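Search reviews... Go

Kitchen bits: the Nirkley flower basket, reviewed after a summer of chopsticks

Posted Tuesday, November 9, 2021

I've had this little plastic basket on my kitchen table since August and three people have now asked me where it came from, so I may as well write it up properly. It's the Nirkley chopstick basket, the round one with the flowers cut out of it, and I bought it from Drotlow along with a packet of plain wooden chopsticks and a washing-up brush that I won't be reviewing (it's a brush, it's fine).

A bit of background first. I used to keep my chopsticks in the cutlery drawer, lying flat, under the whisk. Every time I wanted a pair I'd pull out one long one, one short one and a corn skewer. Then I tried a jam jar, but the jar was too light and the whole lot went over whenever the drawer next to it was shut with any enthusiasm. After that I had a tall ceramic pot from Ririco, which looked lovely and held a good puddle of water at the bottom, and you can guess how the ends of the chopsticks smelled by the end of a month. I threw out the lot and started again.

So, the basket. It's a blue-green sort of colour, somewhere between teal and turquoise depending on how much sun the window is letting in, wide at the top and narrowing down to a rounded base. The base part is solid and the holes start higher up. I was a bit cross about that when I unpacked it, as I'd assumed it would be holey all over and drain like a colander, but in daily use it matters less than I thought. I shake the chopsticks over the sink, give them a wipe, and in they go. 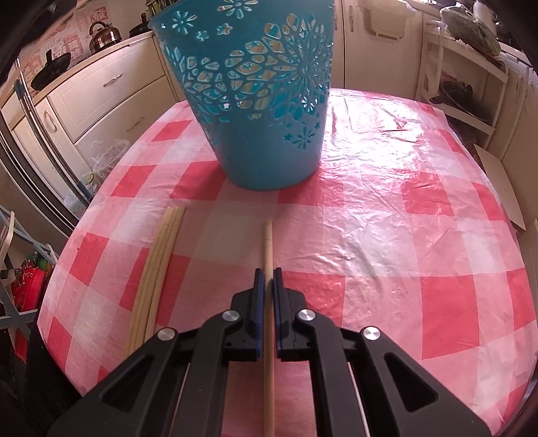

Chopsticks out on the check tablecloth, basket behind. Look at those petals!

The flowers are what sold it to me, I'll admit. There's a great big radiating one and then smaller daisy ones and tiny blossoms dotted about, and a band of petal shapes running round. It's very much the kind of thing my aunt would have had in her bathroom with cotton wool in it, and I mean that as high praise. My friend Hermine Rainer thinks it's hideous and says so every time she comes for noodles. She then spends the evening poking the end of a chopstick through the biggest flower, so I think she's fonder of it than she lets on.

Do the chopsticks poke out through the holes? Yes, sometimes! If you drop one in carelessly the thin end will find its way through a petal and stick out at the side like a hedgehog. It takes a second to fix and after a week or so you learn to put them in with a bit of care. With a good bundle in there they hold each other up and it stops happening. With only one pair in the basket they flop about, and you'd be better off with something narrower.

They don't stand up straight, mind. It's a wide basket, so everything leans over to one side with the ends sticking up over the rim, more like flowers in a vase that's too big for them. I quite like it. You can get hold of one easily without dragging the rest out, which was the entire trouble with the drawer. If you want your chopsticks upright like soldiers, this will annoy you every day of your life.

Weight is my one proper grumble. It's light, as plastic baskets are, and on a bare worktop it slides if you catch it with your elbow. On my table it's much better behaved, as I've got one of those wipe-clean checked plastic cloths on and it seems to grip a bit. I've thought about putting a flat pebble in the bottom and I probably will, next time I'm near a beach.

Cleaning is dull but easy. Warm soapy water, an old toothbrush for the edges of the petals (they do collect a bit of fluff and kitchen grease, more than a plain pot would) and leave it upside down on the drainer. I haven't put it in a dishwasher and I wouldn't, thin plastic and hot water being what they are. The colour hasn't faded yet that I can see.

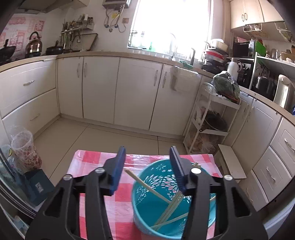
Filed under: KITCHEN & TABLE / Storage

Now, about where to keep it. Mine spends most of its time on the table, well away from the stove, and that's on purpose. I had it on the counter beside the wok for a couple of days and the oil got into every single flower, so back to the table it went. It's only a few steps across the tiles from there to the cooker anyway. For cooking I use the utensils hanging up on the wall rack, and the basket is just for eating with.

I did look at the Olteanu one before buying, which is metal and heavier and has proper drainage at the bottom. Benedikt Gasser downstairs has it and swears by it. It's the more sensible buy if you wash chopsticks for a big family and stack them away in a hurry. It's also plain grey and makes a terrible clatter when you drop anything into it, and I eat late, and the walls here are thin.

As for the chopsticks themselves, they're plain pale wood with blunt tips, nothing fancy, and they're good for slippery things. Give them a rinse before first use and check them over for splinters. I found 2 rough ones in the packet and rubbed them down with a bit of sandpaper, job done.

Would I buy the basket again? I would, and I've got half a mind to get a second one for pens. Four stars out of five from me, with the missing star for the sliding about. If anyone knows whether it comes in yellow, do leave a comment, the shop page only showed me the one colour.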